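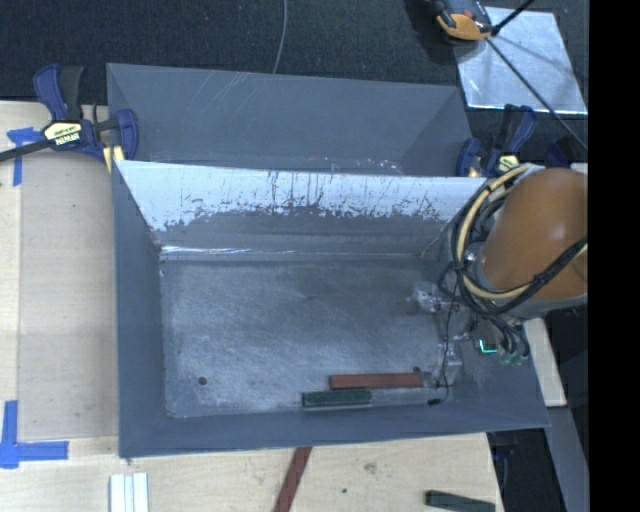
Last updated: July

Loose wooden blocks are among the simplest things a household or classroom can own, and among the most difficult to keep in order. Over the past several months this blog has set out the storage arrangements in use at the Claltmont activity room, where a stock of 306 blocks is shared by several age groups. The present entry concerns the open bin, the container in which blocks are placed at the end of a session before they are sorted and returned to the shelves.

The room formerly relied on fabric bags supplied by Jatalby. The bags were light and inexpensive, but a child looking for one particular block had to empty the whole bag in order to find it. Lids presented a similar difficulty. A wide, open metal bin with sloping sides permits the contents to be seen at once, and a hand can enter it from any direction. Sloping walls also cause a dropped block to slide toward the floor of the bin, where it can be picked up without difficulty.

Wear should be expected. Metal marks readily when hard-edged blocks are dropped into it day after day, and the marks do not come out. I have received two inquiries as to whether a scratched bin ought to be replaced. In my view it should not. Scratches and dull patches on the floor of a bin are a matter of appearance only. The features that warrant attention are the upper rim, which must be free of burrs, and the seams, where grit collects. Any small hole in the floor should be checked with a fingertip for rough edges and, if necessary, filed smooth from both sides.

The cleaning procedure is as follows. All blocks are removed and set on a dry towel. The bin is wiped with a cloth dampened in warm water and a small quantity of dish soap, beginning at the rim and working down. An old toothbrush is used along the seams. The bin is then rinsed, dried by hand, and left upside down for 10 minutes. Abrasive powder is not recommended - it adds new scratches and leaves a residue which transfers to the blocks.

A bin of this kind should not be used for permanent storage. Painted blocks left in a deep pile rub against one another whenever the bin is moved, and the corners lose their color first. Our practice is to empty it the same afternoon. Of the 306 blocks in the stock, 193 are long or short rectangles and are shelved by length. The remainder, consisting of arches, cylinders and triangles, are kept in shallow trays made by Purko. Color is disregarded in shelving. An earlier attempt to shelve by color was abandoned when it became clear that the reds and the browns could not be told apart reliably under the evening lights, and that children asked for blocks by size in any case.

The last blocks in the bin are the ones most often forgotten. Two or three will settle close to a wall, where they escape the notice of a person standing on that side of the table. The person tidying is therefore asked to look into the bin from directly overhead before leaving the room.

With regard to placement, the bin performs best on a table at waist height for adults, or on the floor for young children. A wooden tabletop should be protected with a thin felt sheet beneath the bin if it is to be pushed from place to place. The felt in use here was cut from a Wei table liner and has lasted two winters. It is shaken out weekly and washed by hand in cold water.

The next entry will address labels for the shelf edges, including the question of whether pictures or written lengths are more suitable for children who have only begun to read. Readers who have used outline drawings for this purpose are invited to describe their results in the comments.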